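About Mekstead

Mekstead supplies power equipment for people who work or travel away from a fixed supply. The company designs, assembles and services inverters, voltage converters and small standby power units, and sells them to boatyards, vehicle converters, market traders, farms and local authorities. Private customers are served through our trade counter and by post.

Our history

The company was founded by Alcides Pacheco, an electrical fitter by training, who had spent several years repairing inverters made by other firms. He rented a single workshop unit at Drellarberg and began to build his own, at first for the owners of canal boats and mobile catering vans. The earliest model was a plain steel box with one outlet and one switch. A number of these units are still in service and are returned to us from time to time for a new fan or a new set of terminals.

As orders increased, the company took over the neighbouring units and formed separate departments for design, assembly, testing and repair. Ayana Gebru joined as test engineer and was later appointed managing director. Mr Pacheco remains with the company as technical adviser and continues to approve every new circuit design before it is released for production.

What we make

The Brinari range consists of pure sine wave inverters for use with 12 V, 24 V and 48 V systems. They are suitable for laptops, refrigerators, pumps, hand tools and most household appliances. Each model is protected against overload, short circuit, high temperature and reversed connection, and will switch itself off before the battery is drained to a harmful level. There are 20 models in the current list, of which six are approved for outdoor mounting in the optional sealed case.

The Apaza range covers standby units for premises where a short loss of supply would cause difficulty, such as surgeries, small shops and telephone rooms. These units take over when the mains supply fails and return to standby when it is restored. The running time depends on the load connected and on the battery fitted, and our sales office will be pleased to calculate this for any customer who provides a list of equipment.

We also supply cables, fuses, isolators, mounting plates and remote display panels. Special lengths of cable can be made up to order.
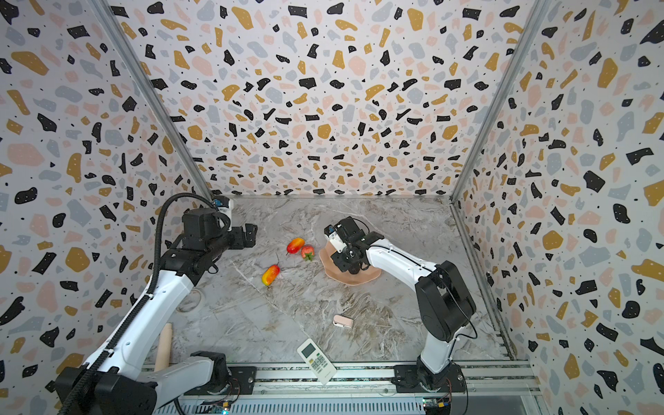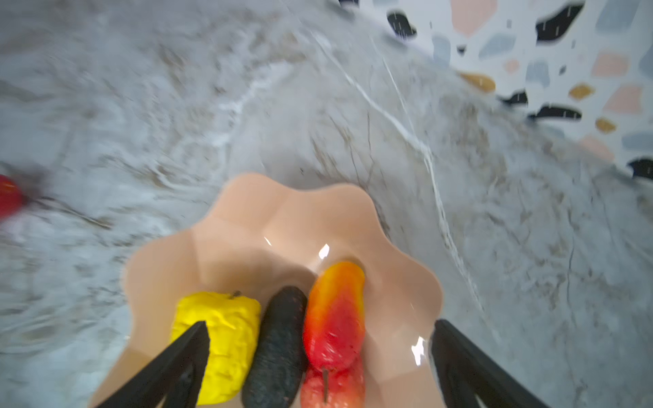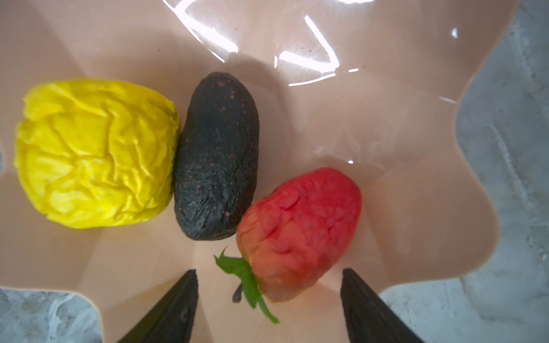

Testing and quality

All finished units are run at full load before they are packed. The test record is kept under the serial number of the unit, and a copy is placed in the box with the instruction manual. Units that fail any part of the test are returned to the assembly department with a written note of the fault and are tested again from the beginning once the work has been done.

Components are bought from a small number of approved suppliers, and samples are taken from each delivery. Where a part is withdrawn by its maker, the design department will select and test a replacement before any change is made to production. We do not alter a model without also altering its issue number — this allows our repair staff to identify the correct parts for units of any age.

Service and repair

The repair department accepts all units made by the company, whether or not they are still under guarantee. During the year ending in February the department completed 712 repairs. Customers are asked to obtain a returns number from the office before sending a unit, and to enclose a short account of the fault and of the equipment that was connected at the time. A written estimate is sent before any chargeable work is started.

Spare parts are held for current models and for most earlier ones. Manuals and wiring diagrams may be requested from the office without charge.

Our customers and dealers

Mekstead products are sold through more than 224 dealers and fitting workshops. Dealers attend a training course at Drellarberg before they are appointed, covering cable sizes, fuse selection, ventilation and safe isolation. A refresher course is offered whenever a new range is introduced.

Trade customers may open a monthly account on application. Two references are required.

Staff and training

The company takes on apprentices in electrical assembly and in test work. Apprentices spend time in each department, including the stores and the sales office, and are released to attend college during term. Applications should be made in writing to the office and addressed to Ms Gebru.

Visiting us

The trade counter is open during normal working hours. Visitors wishing to see a unit under load, or to discuss a large installation, are asked to make an appointment so that a member of the technical staff can be present. Parking is available in front of the building, and deliveries should use the rear entrance.

Page last revised: Nov 5, 2019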